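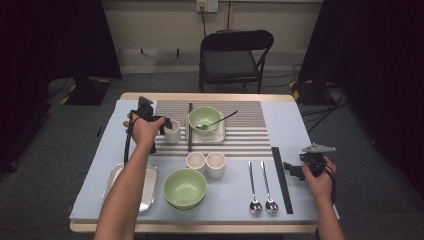

One reader of the earlier version of this page wrote in to object that a placemat is wasted on a single bowl and spoon, and that the plate under the bowl only adds washing up. The objection holds for a quick breakfast. For a soup or rice course the plate catches drips and gives the server an edge to hold.

Setting One Place for a Bowl Course

Filed under: Table & Serving > Basics
Reading time: 2 min
Print this page | E-mail this page

Work on a padded surface. A foam mat deadens noise and keeps ceramic feet from marking the wood.

1. Lay the placemat across the back half of the table, stripes parallel to the long edge. Smooth it from the center outward.

2. Set the square plate on the placemat and turn it until its sides line up with the stripes. Place the small bowl on it. Leave 20 mm between the plate and the edge of the placemat.

3. Rest the spoon in the bowl with the handle over the rim, pointing back and to the right. For left-handed diners, reverse it.

4. Lay a single chopstick to the left of the plate, vertical. Our own habit at Altville; many households lay a pair across the front.

5. Stand the cup to the left of the chopstick. Fill it no higher than 100 ml.

6. Keep everything not yet placed in the front half: metal tray on the left, larger bowl beside it, spare cups behind the bowl, spare spoons parallel on the right. Handles point away from you.

Before serving, check that the spoon does not tip the bowl. Long handles on light bowls will do this. Use a shorter spoon or a heavier bowl.

Clear in reverse order. Spoons go on the tray first, then cups. Carry bowls separately.

Last revised 26 January 2024

Print this page | E-mail this page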